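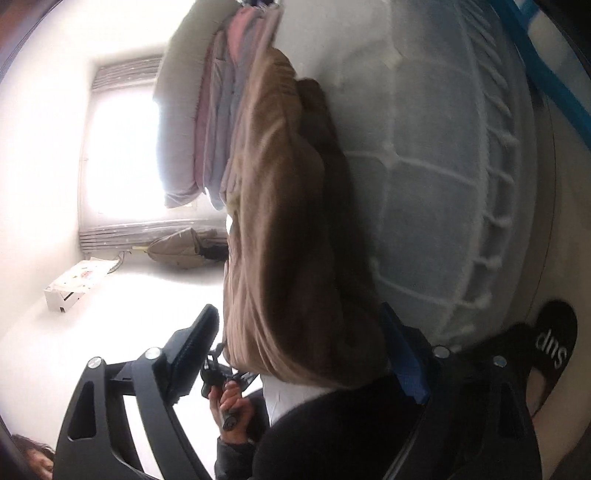
The Room Where the Blankets Live

Every home has a place where the bedding goes between guests, and in most homes it's on top of another bed

By Mansa Bonsu
13/12/2021

My brother-in-law, Kofi Issahaku, owns one bed too many and no closet to speak of. He has solved both problems at once. The bed in his second room holds the closet's contents, folded, in a pile that grows every time the weather changes and shrinks when somebody has to sleep there. On those nights the pile moves to the office chair. In the morning it moves back, slightly shorter on one side, and everyone agrees it was a lovely visit.

I've been thinking about that pile for most of a year. I have one too. So does my mother, though hers has a sheet over it and is called "the linens."

When I asked friends to tell me about theirs, I expected some embarrassment and got inventories. People know their piles the way sailors know a coast. Pink stripes from the first apartment. A blue-gray blanket that came from an aunt and can't leave while the aunt is living. Pillows that have gone flat but are being kept for "underneath." And always a big brown fleece thing, too bulky to fold and too warm to give up, thrown over the front of everything else like a tarp on a woodpile.

"The fleece is the problem," said Zinhle Msimang, who sold bedding in Bukiden for long enough to have opinions about all of it. "You buy a sheet, you use a sheet. You buy a fleece blanket, you have a roommate."

Msimang's view is that we own bedding for a household we once imagined, with cousins arriving in waves and snow to the windowsills. She kept a notebook of what customers told her they were shopping for. "Guests" came up on nearly every page. She would ask when the guests were coming. There would be a pause, and then the customer would feel the corner of a comforter.

The usual advice is to get rid of things, and I'd like to report that I tried. I took everything off my spare bed one afternoon in July and laid it out on the floor, which is what you're supposed to do, and then I had no floor. I made a stack to keep and a stack to donate. By dinner I had put the donate stack under the keep stack, for support.

My husband, Kwaku, who is Kofi's older brother and was raised in the same school of storage, thought it looked very neat.

There is an industry standing by to help. Čestmír Baláž designs storage furniture for Farnico, out of a workshop in Skalov, and he has spent years trying to get people to put blankets inside something. He has built benches with lids. He has built a headboard with doors. Farnico's catalog once listed a full wall of cupboards called the Ametepe, priced at $3,597 before delivery, with a deep compartment on each side sized to take a winter comforter without any kneeling on it.

"Very handsome," he said. "People bought it. They filled it with paper, and shoes, and a machine for making pasta. Then I would go to the house to fix a hinge and the blankets were on the bed."

Why?

"A bed is the right size for blankets," he said, in the voice of someone who has lost this argument to a mattress many times. "It is flat. It is already there. There is no door."

He has since designed a smaller chest, at $346, on which he expects people to put blankets.

What interests me more is what the pile attracts. Once a room has bedding stacked in it, the room has been declared open, and other things start to wander in. The mosquito net goes up for the warm months and stays up, since taking it down means learning how its frame folds, a skill that has to be picked up fresh every year and tends to involve being struck. The desk chair gets pushed in when the table is needed for company. A jacket lands on the floor by the curtains. It's a good jacket. It will be there in the spring.

And then there's the box of cables. I'd argue that the cables are the true second tenant of the spare room. They come out of a box and never all go back in. Kofi can identify maybe a third of his. The rest he keeps on the grounds that the day after he throws them out he'll find whatever they were for. I asked what he thought that might be, and he said, with real feeling, "A scanner."

He doesn't own a scanner.

To be fair to the spare room, it's the only room most of us have where nothing is being performed. The living room knows it might be looked at. The kitchen has a job. Even the bathroom gets its good towels out when the doorbell rings. But the back bedroom, with the curtains bunched up and the afternoon pouring through the glass, just holds what it's handed. I do some of my best reading in mine, in the desk chair, with my feet on the pillows.

Msimang, who has retired from comforters and now has a spare room of her own, has made peace with it in a practical way. Her pile has rules. Heavy blankets go on the bottom, folded in thirds so the edges face out and you can pull one without starting a landslide. Pillows go on last. Anything striped goes where she can see it, as a marker, with the sheets that match it tucked inside. The fleece doesn't get folded at all. "Drape it," she told me. "It wants to be draped. You'll only upset yourself."

I went home and did it her way, and it took most of an evening. The stack came up level for the first time since we moved in. I pulled the aunt's blanket out of the middle, just to check, and it slid free like a drawer. Kwaku pulled one out too. Then he put it back in the wrong place, and we had a short talk.

Baláž, when I called to tell him, wanted to know how tall it was. I said it was up past the headboard. He was quiet for a moment and then asked whether I had thought about a bench.

Kofi's guests arrive on the weekend, two of them, from Bukiden, where it has been cold. He has asked to borrow a blanket. I reminded him that he has a bed with nothing on it except blankets, and he said yes, but those were at the bottom, and he had just gotten the fleece to sit right. I'm lending him the pink stripes. He is planning to put my blanket on top when they leave, and I already know where to look for it.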